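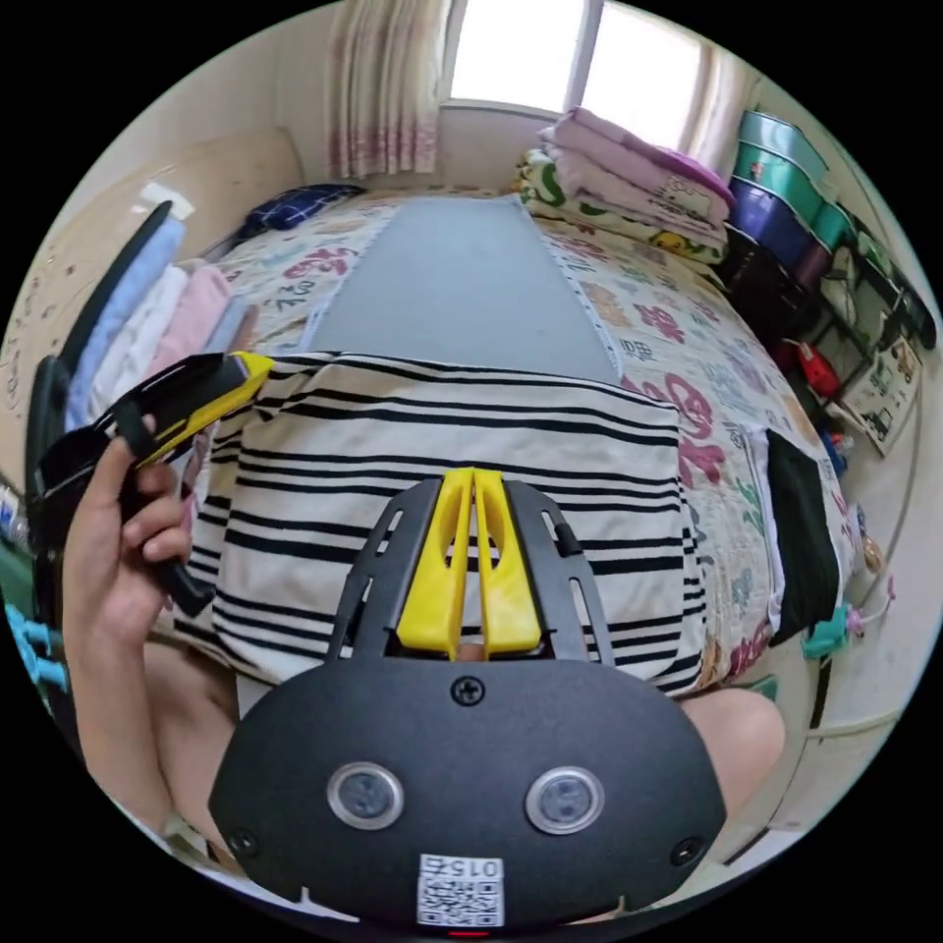
Two yellow fingers in a black slotted bracket.

How to Re-String a Window Blind Cord

Last updated: October 4, 2019

A frayed lift cord is the most common reason a horizontal blind gets thrown out. The slats are usually fine. Replacing the cord takes an evening and costs very little.

You will need new cord of the same thickness as the old one, scissors, a lighter, clear tape and a small flat screwdriver. For length, double the height of the blind, add its width, and cut one piece that long for each cord. My kitchen blind needed 174 inches per cord, and I had 8 inches left over at the end. Cut long if you are unsure.

Taking the blind down

Raise the blind fully and open the brackets at each end of the headrail. Slide it out and lay it on a table or a clean floor, then extend it to full length with the slats open. Pry the plugs out of the bottom rail with the screwdriver. Behind each one is a knot. 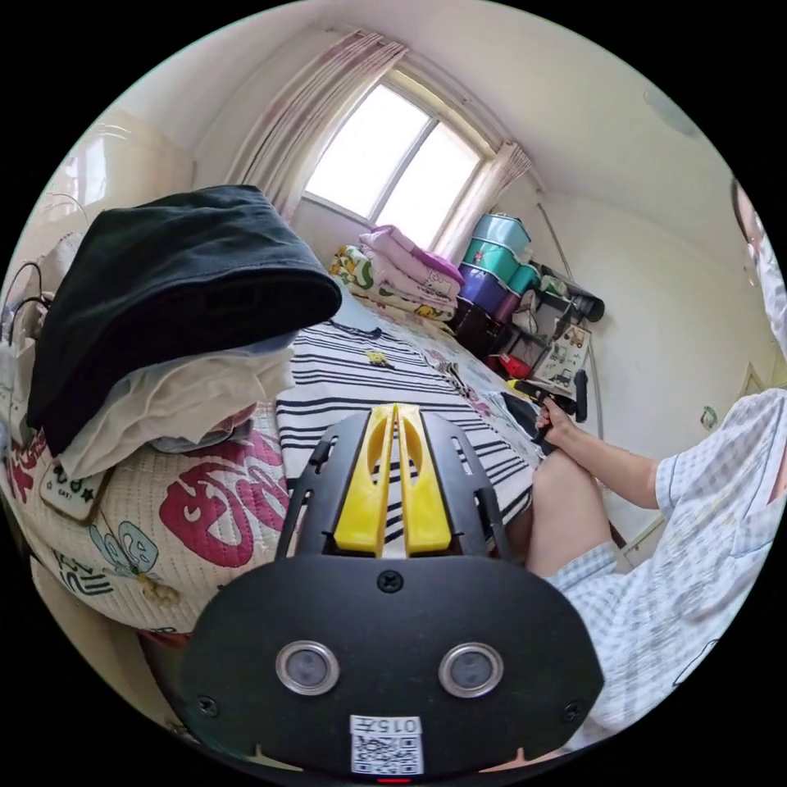 Untie or cut the knots, but leave the old cords where they are for now. Trim any fuzzy ends. Melt the tip of each new cord for a second with the lighter and let it cool before touching it.

Butt the new cord against the bottom end of the old one and wrap the joint with a single layer of tape. Two layers will catch in the slat holes. Pull the old cord slowly from the lock end. The new one follows up through the slats, along the headrail and out through the cord lock.

If the joint comes apart partway, thread the rest by hand from the bottom. The cord should pass on alternating sides of the ladder rungs - look at the next ladder over if you lose track. I got this wrong on a 21-slat blind and had to pull out 5 slats' worth.

Finishing

Knot the bottom ends, push the plugs back in and hang the blind. Lower it all the way, even up the pull ends and fit the tassels back on separately. Do not tie the cords into a loop if there are children in the house. Add a wall cleat and wrap the slack up high.

Torben Sperling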